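Encyclopédie Kikela > Objets et matériaux > Formes simples > Anneau empilable

Anneau empilable 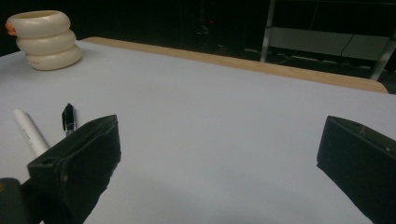 Trois anneaux de couleur crème, empilés sur du papier blanc.

L'anneau empilable est un objet en forme de tore, épais et arrondi, que l'on pose sur d'autres anneaux semblables pour former une pile. Il se distingue de la rondelle, qui est plate, et du disque, qui n'a pas d'ouverture au centre.

Stabilité
Deux anneaux de même taille se touchent seulement le long d'une ligne circulaire. La pile supporte un petit décalage, mais elle penche quand les décalages vont tous dans la même direction. Une tige centrale, présente dans certains modèles, empêche ce glissement.

Collections
Le musée de Plerkstead conserve 700 anneaux empilables, classés d'après leur diamètre extérieur. La série Lucero comprend 5 tailles. Son inventaire, commencé sous le numéro 2 801, s'arrête au numéro 3 742 et compte aussi d'autres objets de forme ronde.

Voir aussi : Tore ; Rondelle ; Série Edico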